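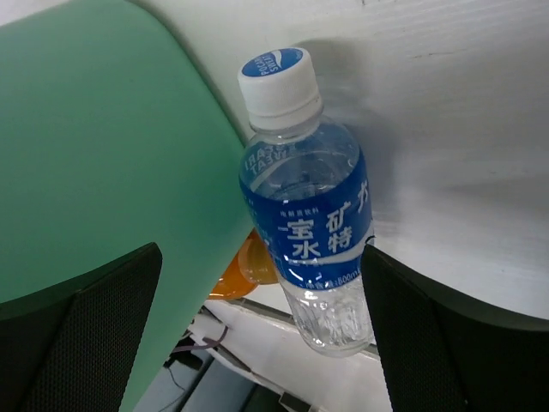

An arm for the kitchen table

Wednesday, December 14, 2022

The workshop of Prurnden is on the ground floor of an old dairy. It has one long room, a smaller room for painting, and a stove which somebody must feed every hour in winter. Lenuța Lazăr has a bench near the window. She shares it with Traian Căpraru, and since May they share also a robot arm, which they call Bogdan.

I visited them on a rainy evening. Lenuța was fixing a cable with small plastic ties, and she asked me to wait until she had finished the last one. "If I stop in the middle, I forget which side I was on," she said.

She is a bookkeeper and has no technical school. Her first machine was a feeder for her cat, built from a kit. Traian repairs sewing machines for a living, and he makes almost all the mechanical parts of Bogdan. They met at the workshop when Lenuța needed a very small screw and he had a box of them.

I asked why they wanted to build an arm.

"My mother has weak hands," Lenuța answered. "She can't hold a bottle well and she can't turn the cap. I thought, let's begin with the holding. The turning is a different problem, and we don't have the answer for it yet."

The plan was to finish in one summer. Now they are on the third version of the gripper, and Traian keeps the old ones in a drawer under the bench. He opened it for me with some pride. The first version had flat fingers of aluminium. "Very strong and very stupid," he said. "It closed on a bottle and the bottle jumped away like a piece of soap. I spent one evening looking for it under the shelves."

The second one had fingers with rubber from a bicycle tube, glued by hand. It held better, but the glue became soft and the rubber moved. The fingers they use at present are black, they become narrow towards the tip, and they have a fine texture on the inner side. Traian drew the shape in Grirumell, a free drawing program that he learned from videos. He made the texture several times before he was content with it.

"Too rough is also bad," he explained. "With a rough surface only the points touch. You want many small points, and a little bit of give behind them."

Why do they practise with drinks bottles? Lenuța laughed at this question. "We practise with what we want to pick up! Some people use wooden blocks, and it works beautifully with the blocks. Then they try a bottle and they must start again."

A clear bottle, she told me, is a difficult thing for a camera. Bogdan has a small one at the wrist, and it looks down between the fingers. Through the transparent plastic it sees the table, the back of the label and all kinds of reflections. In the beginning the program looked for the outline of the whole bottle, and it was often wrong. Now it looks first for the cap and the label. On a Pocari Sweat bottle, for instance, the cap is white with a blue disc on the top, and the label is a strong blue, so there are two good places to search. From these two it calculates the direction in which the bottle leans.

"A bottle with a transparent cap and a transparent label, this is my nightmare," said Lenuța. "I leave it for next year."

The liquid gives them other worries. A full bottle of 500 ml is heavy for the small motor in the wrist, and in a half-empty one the weight moves when the arm moves. Traian solved a part of this with a slower start. The arm now needs 3 seconds before it reaches its normal speed. Visitors find it boring to watch, he admitted, but the bottle arrives.

I asked about money, and Lenuța took out a notebook. She has written down everything from the first day. Until this week they have spent 2595 lei, and the largest part went on motors. One motor burned because of a mistake in her program. The controller board came second-hand from Ratard, a shop for used electronics, and cost 200 lei. "For that price it had no manual and one broken connector," said Traian. "I changed the connector. The manual we are still writing ourselves."

They keep also a list of attempts. For each evening they choose one bottle and try it 35 times, always from a slightly different position. Lenuța doesn't like to say how good the result is, as it depends very much on the light. With the lamp on the left it goes well. When the sun is low in the window, they usually stop and make tea.

Did they ever quarrel about the project? They looked at each other. "About cables," said Traian. He would like every cable inside the arm, where it can't catch on anything. Lenuța wants them outside, because she is the one who must replace them. For now they are outside.

Her mother has seen Bogdan once. She sat on a chair beside the bench with her coat on, and she wanted to know if it could also hold a jar of pickles. It couldn't, as the fingers don't open so wide. Traian has already drawn a longer pair, and he showed me the drawing on his phone. He wants to make them after the holidays, when the printer in the workshop is free again.

Before I left, Lenuța went back to her cable. One of the ties was on the wrong side, and she cut it and began again.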